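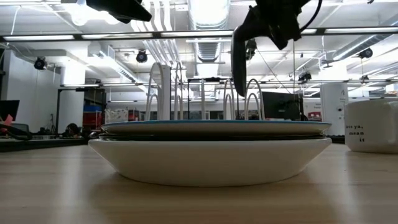 1/ Csaba Borbély asks why the dish rack runs on Cladik are on hold when nothing got broken last week. Fair question, and the answer takes more than one post.

2/ The fault: the right gripper reported a plate in hand when it had no plate. The arm then lifted, moved to the rack and opened over a slot, all with nothing between the fingers. The log marked every one of those as a good placement.

3/ We went back through 204 logged cycles. The false grips come in clusters, mostly after a restart. The hold check looks at motor current only. If the fingertips press on each other hard enough, it reads the same as a thin plate rim.

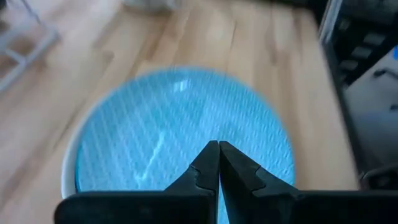 4/ Why I'm calling it a safety matter

An arm that thinks it has a plate will also skip the re-grasp and go on to the next move. With two arms over one table, the other one gets told the space is clear when it may not be. We had one near contact at the wrists. The e-stop was pressed in time and both arms stopped.

5/ What changed as of 2020-02-11: the hold check now needs current AND finger gap. If the gap is under the thinnest plate we own, it counts as empty. Zeroing the fingers after a restart is no longer optional — the program won't start without it.

6/ We ran 100 cycles at half speed with the new check. No false grips. Two real plates were called empty, both held by the very edge with the plate tilted. Annoying, but I'll take that error over the other one. 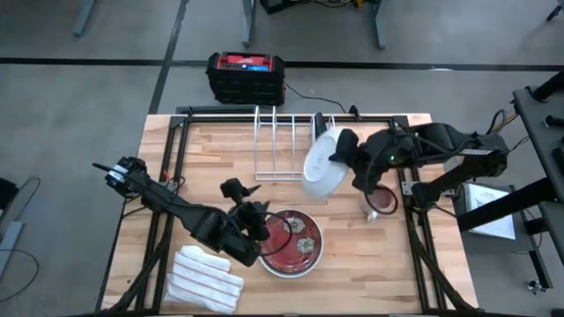
7/ Mitra Fallahi replies that half speed hides timing faults and that she wouldn't sign off on it. Agreed. The next 100 are at full speed, one arm at a time, then both.

8/ Old placement numbers from before the fix should not be quoted. I've pulled them from the Skurkgate page. If you have a copy of the October table, please delete it.

9/ Still open: why the zero drifts at all. Jenő Barta has the right gripper's logs and I'll add to this thread when he's been through them.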